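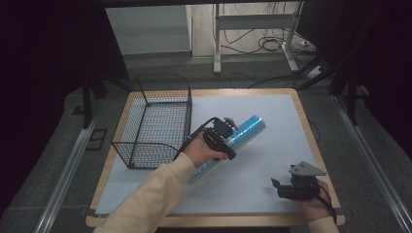 The basket by the door

Every house has a spot where things go to be dealt with later, and in ours it was the hall table. By June 2019 it held so many rolls of wrapping, odd gloves and library books that you couldn't have put down a cup of tea, and I say that as someone who tried. So I cleared the lot onto the floor and started again with a wire basket.

I'm very fond of wire baskets. My first came from a hardware shop in Lutlow when I was newly married, and it has carried lemons, pegs, seed packets and, for one long winter, the whole of the family's socks. You can see what's in them, for a start, and the dust falls straight through (onto the table, yes, but a table is easily wiped!). A handle helps too – you can pick up the whole muddle and take it to the couch with you.

The long things are always the trouble. Anything in a tube or a roll wants to lie across everything else, and shiny film is the worst of the lot, slipping off whatever pile you lay it on. I stand mine on end in a corner if the basket is deep, or lay them along its longest side if it isn't, with the small odds and ends tucked in afterwards.

My neighbour in Ocampo Street has 7 baskets on one shelf, all the same colour, each with a paper tag. I've got two, and neither matches. It took me 18 minutes to fill them, and most of that was reading an old birthday card I found under the gloves.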